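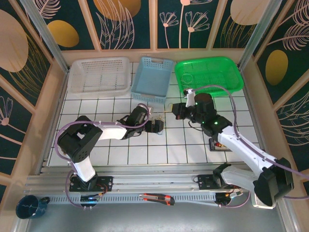

NOTMONT, 15 March 2018 - Sorting small parts into baskets is among the first jobs handed to a new hire in most stockrooms, and it is still one of the hardest to hand to a machine, according to a test report released by the automation firm Varkska.

The firm ran 486 sorting attempts with robot arms working in pairs. The items were thin, flexible goods of the sort found in kitchen drawers and packing rooms, such as rubber bands and light wire. Each attempt was timed and compared with a person doing the same job by hand.

A person needed 31 seconds on average. The arms took 4 times as long, and the report says most of the extra time went into separating pieces that had caught on one another. Stiff items such as boxes and bottles, which Varkska tested last June, gave far less trouble.

"Picking up one band is easy," said Joris Vermeulen, who led the tests. "Picking up only one, when it is wrapped around six more, is where the time goes."

Vermeulen said the arms could already work overnight in a shop where speed does not matter and someone checks the baskets in the morning. He would not put a date on a version for the home. Folding laundry and clearing a table raise the same problem with soft or tangled things, he said, and houses are less orderly than stockrooms.

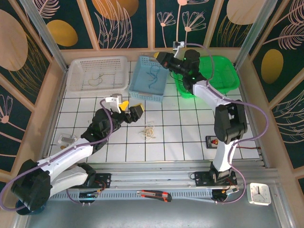
Mỹ Trình was less sure that overnight work makes sense for small shops. She said her staff at Drirlow sort returns between customers, when they would otherwise be standing at the counter, and that a machine would have to cost very little to beat that. A checker in the morning is still a paid hour, she added.

Varkska plans 2 further rounds of tests, the first with mixed hardware supplied by the retailer Maes. Results from that round are due in June.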